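How to Budget for a Small Robot Arm (Without Blowing the Whole Thing on the Arm)

Posted 26 Jun 2025

I get a version of the same email every month or so: "We have some money for a robot arm, which one should we get?" And I always write back with the same annoying question, which is what do you want it to pick up? People hate that. They want to talk about reach and payload and whether black looks cooler than white (it does). But I've now planned three of these benches, one of them badly, and the list of things to pick up is where I start every time.

So this is how I go about it. You'll need a spreadsheet, a tape measure and a free evening.

Step 1. Write down your objects

Go get the real things you want handled and put them on a table. Measure the widest and the narrowest, and weigh the heaviest. I keep one column for "how wide at the spot I'd grab it," and that column matters more to me than all the others put together. A mallet is easy by the handle and a pain by the head. A roll of tape can be grabbed by the rim, or across the whole thing if your fingers open far enough, and those are two different grippers with two different price tags!

Throw in a few items you don't strictly need. My second bench was planned around one size of box, and six weeks later we wanted it to move bottles. Guess who had to buy new fingers.

Step 2. Build the bench in simulation before you spend anything

This is the step I skipped the first time. You can do it with free software and a decent desktop computer. Put in a table the size you have room for, drop the arm model on it, and scatter your objects where they'd end up on a bad day, close to the base and way out by the rim too. The models can be crude. Cylinders and blocks in the right sizes will tell you most of what you want to know.

I spend a lot of time in this view, just moving the arm from one thing to the next and looking at what's in its way.

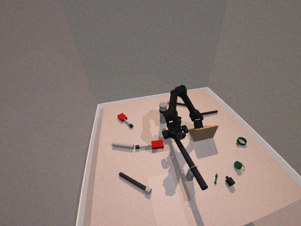

Step 3. Decide on the table before the arm

Sounds backward, I know. But the floor space is fixed and the arm isn't. On my last plan I had settled on a Goline arm with a longer reach, and then I found out that with it mounted in the middle, the elbow would swing out over the walkway. Moving down one size saved $1681, and that paid for a stiff table with money left over.

Get a table with a raised rim if you're handling anything that rolls. If you can't find one, screw some strips on yourself. Budget for bolting it down, too.

Step 4. Check the close-up view

If you're planning on a camera near the gripper, put a virtual one in the sim at the same spot and look through it before you order a bracket. I can't say this strongly enough. The gripper body takes up a shocking amount of the picture when you mount too close, and what's left for seeing your object can be a sliver off to one side.
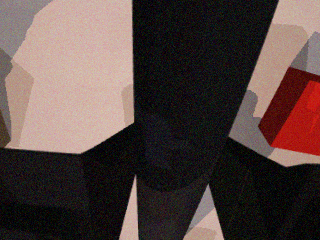
I usually try three or four mounting spots and save a picture from each, then sit down with them the next morning when I'm less attached to my favorite. Moving a camera in the sim costs nothing. Having a machined bracket remade cost me $29 in shipping alone, plus two weeks of waiting. If none of the spots work, price a second camera on a post beside the table and put it in the budget now. You'll want mounts, a long cable and probably a light.

Step 5. Fill in the spreadsheet

My lines go: arm, gripper, spare fingers, table, cameras, computer, cables and power, safety gear, shipping, training time. Leave an empty row under each one. Then add 20 percent to the total for stuff you forgot. I have used all of it every single time.

Get quotes from at least two sellers. I asked Dendeta and Batista for the same package and the arm prices were close, but one quote had the controller in it and the other had it as an extra on page two. Read page two.

Step 6. Ask for a loaner

Plenty of sellers will lend you a gripper if you ask nicely. Bring your objects from step 1 in a box and try the awkward ones first. If the seller only wants to demo with their own blocks, keep asking.

I'm working on a plan for a fourth bench right now (project name Clodasine, don't ask) and I'll put the spreadsheet up in July once I've cleaned out my notes to myself.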